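Search threads Enter keywords Go

Black lacquer coffee table: keep or sell?
Posted by nannab, 01/04/2018

Inherited with the settee. Gold trim, a little gold emblem on the apron, and it shows every crumb you have ever dropped. I paid 40 for polish and now it shows them in higher definition.
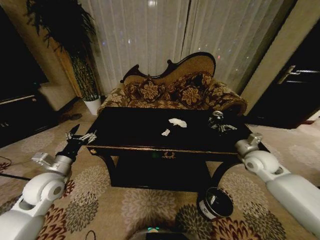

Re: keep or sell?
florian_h: Sell. Shiny black next to carved Victorian is two aunts not speaking. Mine went for 139.

monti70: Disagree. The curved legs get along fine with the settee. Clear the crumpled tissues off first and ask again.

nannab: The tissues are load-bearing. As for the settee, I'm keeping it whatever happens to the table. I like that wavy carved back, scrolls and all, 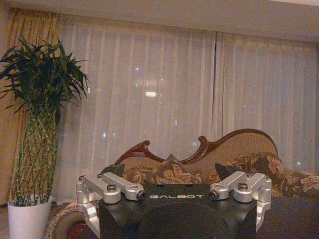
and I was quoted 500 to reupholster it, so it stays floral until one of us gives out.

florian_h: Fine, keep the settee. The table is still wrong.

monti70: Florian owns a glass one. Consider the source.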